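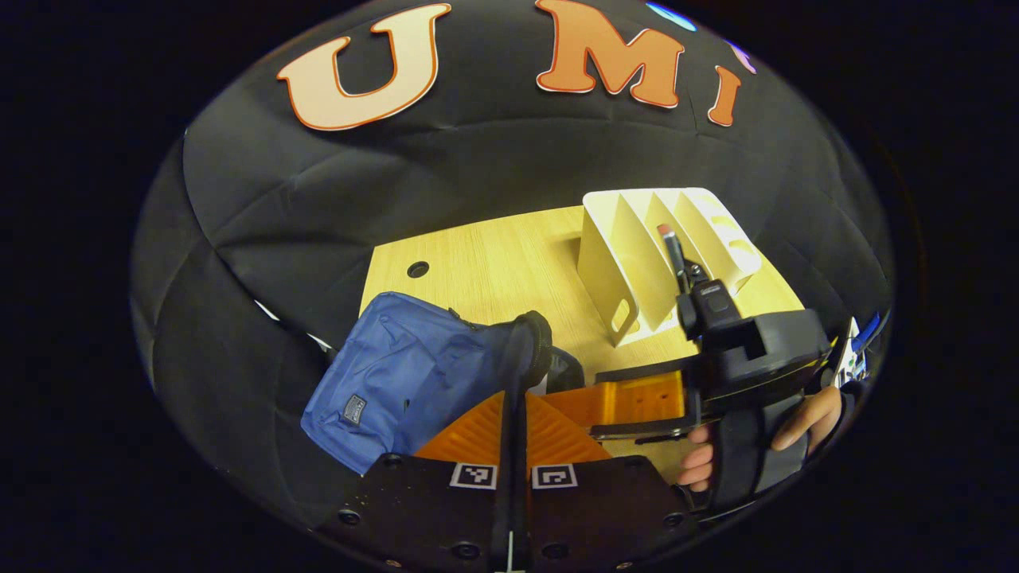
Keeping a Desk in Order
A page for young readers from the Jevorwood Children's Library

A desk organizer is a holder with upright walls called dividers. The space between two dividers is a slot. Slots keep paper standing, so one sheet can be taken out without moving the rest.

Pencils need a place as well. A fabric bag with a zipper holds them on the way to school. At home, a pencil may stand in a slot with its eraser end up - this makes it easy to find.

Some desks have a small round hole in the top, called a grommet hole. Lamp cords pass through it. Please keep it clear of pencils.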